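# Andum hand-guided teaching grips, two months in

We bought a set of the Andum grips to teach our arm by hand. You hold the handle, do the job yourself, and the arm copies the path later. Before this we used the Drumus joystick box, and I'll compare the two where it helps.

Setup took an afternoon. Most of that was running the cable so it didn't catch when the wrist turned. The clips in the kit are too weak for this. Akinyi Gachanja swapped them for hook-and-loop straps on the first day and they have stayed put.

Our main task is wiping down curved surfaces with a cloth. It's a bad match for a joystick. With the Drumus box, 100 wiping demos took us most of a week, and many had a pause in the middle where the operator stopped to think. With the Andum grips we recorded more than 500 in the same time, and the strokes are smoother.

The finger pads are good on fabric. On hard, shiny parts they slide, so we add padding.
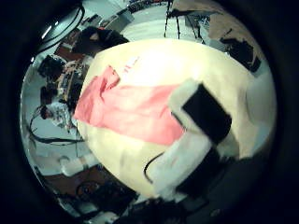 Pressure is the weak point. The handle gives you very little feel for how hard the fingers are pushing, and new people press too hard for their first dozen tries. The manual gives this one paragraph. I would have liked a number on the screen while recording.

Export works. Files open in Atton without changes, though the time stamps drift on long sessions, so we restart the recorder at lunch.

Battery life is fine. The carrying case is junk.

I'd buy the grips again for cloth work and anything else with a long, curved motion. For plain pick and place, keep the joystick if you already own one. We're ordering 2 spare pads before December.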